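Grerkier Fund – grant holder updates
We use cookies to remember your settings. Accept / Manage

Healthy Starts at Iton: second progress report
Prepared by Salma Metwally for Nabila El-Sayed, Grerkier Fund
Friday, May 11, 2018

Dear Nabila,

What a spring we've had! When I last wrote we had a half-painted kitchen and a waiting list we couldn't do much with. The kitchen is finished now, the under-fives breakfast is running every school morning, and 38 families have signed up for the cooking course (we'd planned for 20, so Iman Ouali has split them into two groups and kindly given up her free afternoon).

Breakfasts first. We have served 377 since the doors opened, and the mornings are louder and happier than I'd dared hope. Porridge is the favourite by miles. Fruit was slow to begin with, and then Iman started letting the children choose their own piece and carry it to the table, and that changed things almost overnight. Apples go first. Melon goes next, whenever the market has it at a decent price. 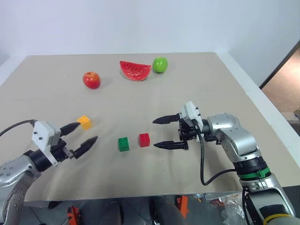
The parents' side has been the real surprise for me. We expected questions about recipes and got questions about money: how to feed four on what's left by the end of the week, what freezes well, whether tinned beans are any good (yes!). Zineb Slaoui rewrote the second half of the course to suit, and the new version has a whole session on planning a week's shopping. Two mothers from the first group have asked if they can help run the next one, and we've said yes with great pleasure.

Spending is on track. We had set aside £2,000 for equipment and have used nearly all of it, mostly on the cooker and the second fridge. The fridge came later than promised, so the course began a week behind and will finish in the holidays. Abdelaziz, our wholesaler, has agreed to hold this term's prices until the summer, which gives us a bit of breathing room on the food budget.

The play corner is the part still to do. While parents cook, the little ones need something better than a rug and a box of odds and ends, and Habibur Ranasinghe has been pricing low shelves, mats and a good supply of chunky bricks that small hands can manage. He'd like to move a little from the printing line to cover it – the form is attached, and I'd be grateful for a yes or no before the end of May.

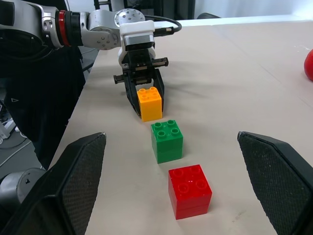
A yellow brick with four studs, held over the table.

Next on the list: a second round of the course, a visit to the Erkisora allotments with the breakfast children, and a recipe booklet written by the parents themselves. The lentil soup page is already done and it's delicious. Do come and have a bowl, any morning you like.

With warm thanks from all of us,
Salma

Recent updates
Erkisora allotments: opening the new beds
Iton walking group, first report
How to request a budget change
Grerkier Fund small grants: dates for applicants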